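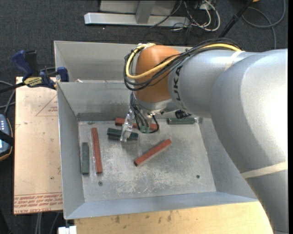
Home Posts Shop notes Links Search

Saturday, quick one before I have to go get the kids.

So the block picking. Red and green blocks in the metal bin, arm has to pick them out one at a time, and we're teaching it by driving it ourselves. Mpho drives, I reset the bin and write down what went wrong. Then we swap. My driving is bad. Mpho's is smooth and kind of annoying to watch.

Target for the week was 100 good demos. Good meaning a clean grasp, no dragging a block along the floor and no bumping the wall. We threw out more than I wanted. Mostly mine.

Stuff I want to remember:

The green ones are harder. Shorter, and when they end up close together the finger wants to come down on both. I kept going straight down on the pair. Mpho comes in from the end and nudges first, then picks. Are we teaching it to nudge now? I guess we are. Palesa says leave those in, the robot will need it someday. Lwazi says take them out and do a seperate set. They argued through lunch.

Red ones are long so grab the middle. If you grab near an end it swings. Did that three times in a row yesterday, very proud.

Blocks against the back wall: slow way down. I mean slow. Watch the cables by the wrist too, they hang lower than you think when the arm is down in the bin.

Clamp. CHECK THE CLAMP. The bin crept on us Thursday and we lost 5 runs before Ayanda noticed.

Also don't lay the blocks out neat. I was doing it with out thinking, all nice and parallel, and you end up with a robot that only knows tidy bins. Now I just dump them and keep my hands off.

Total is 2,690 demos since we started, counting the old ones from the Lustville setup, which I don't trust much. Different bin. Melquiades wants to train on everything and see. Fine, but I want a run with only the new ones next to it.

Next week, mixed piles, more green. And I need to practice driving. More later if I get time, gotta run

Contact | Copyright Werkier shop notes | Back to top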